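Ticket: Time entries vanishing from matter billing export
Status: Open, waiting on vendor
Product: Gresumik (practice billing, desktop client)
Opened by: Kumaresan Gounder, Betness office

Hi folks,

I'm the billing guy for our little employment law group, and I've got a problem that is eating my month-end. When I export time entries from Gresumik into the invoice template, some of them just don't show up. They're in the system, I can click on them, I can edit them, but the PDF that comes out the other side acts like they never happened. I first caught it on a workers' comp matter where the associate swore up and down she'd logged a deposition prep. She had! It was sitting right there in the matter ledger.

What I've tried so far:

Logged out and back in. No change.
Cleared the export cache (Tools, then Maintenance, then Clear Export Cache). It said it was successful, and then gave me the exact same PDF.
Ran the export as admin instead of under my own login. Same missing lines.
Switched the template from our custom one to the stock "Hourly – Plain" one. Still missing, so I don't think it's our template, even though that was the first thing your phone rep wanted to blame.

The entries that drop out all seem to be ones with long narratives. Our partners write a LOT. One of the missing ones had a description that ran past 2000 characters, mostly a blow-by-blow of a call with opposing counsel about a severance clause. So I made a test matter called Forkach, put in one short entry and one monster entry, and exported. The short one came through and the monster didn't. I trimmed the monster down to a couple of sentences and ran it again, and there it was.

I was feeling pretty good about that until I tried it on a real matter and lost an entry that was only a line and a half long. So there may be two things going on.
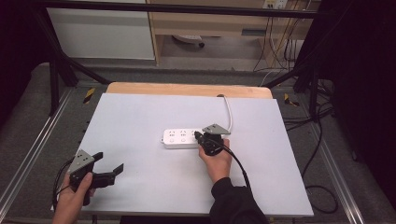
Betness, April

Picking this back up after your reply (thanks for the quick one, by the way). You asked me to check the rounding setting, so I did. We bill in tenths and the rounding is set to "up to nearest tenth," same as always. The short entry that disappeared was for 3 minutes. I bumped it to a full tenth by hand and it exported fine. Then I set it back to 3 and it was gone again. So I'm guessing the export throws out anything under the minimum before it does the rounding, when it really ought to round first.

That one matters to us more than the long narrative thing. A quick call to a client about a termination letter is a quick call, and the partners want it on the bill even when they end up writing it off as a courtesy. If it's not on the invoice at all, the client never sees that we did it.

You also asked about the session timeout. Ours is 60 minutes and I have never hit it during an export, the whole run takes a few minutes tops. I don't think we need to chase that one any further.

Log file is attached to the ticket. I pulled it right after the Forkach test, so the good run and the bad run are next to each other near the bottom. There's a line that says "narrative overflow, row skipped" and I would really love for that to pop up on my screen someplace – a warning, a little red box, anything. A skipped row on a legal bill is a big deal and I only found these by comparing totals on paper.

One more thing I noticed. Our Pattinasarany office is on the older build and they can't reproduce the rounding problem at all. They do get the long narrative one. So maybe the rounding bug came in with the update and the other has been there forever?

For now I'm splitting long entries in two and entering the short calls as a full tenth with a note. Works okay, but I've got invoices that are due to clients on 90 day terms and I can't keep doing it by hand for every timekeeper.

Questions for you:

Can we roll the Betness machines back to the older build without losing the matter notes we've added since?
Is there a report that lists skipped rows across all matters, so I can check the bills that already went out?

Mornings are best if you want to do a screen share. Leave a note here first, please, I don't always hear my desk phone.

Kumaresan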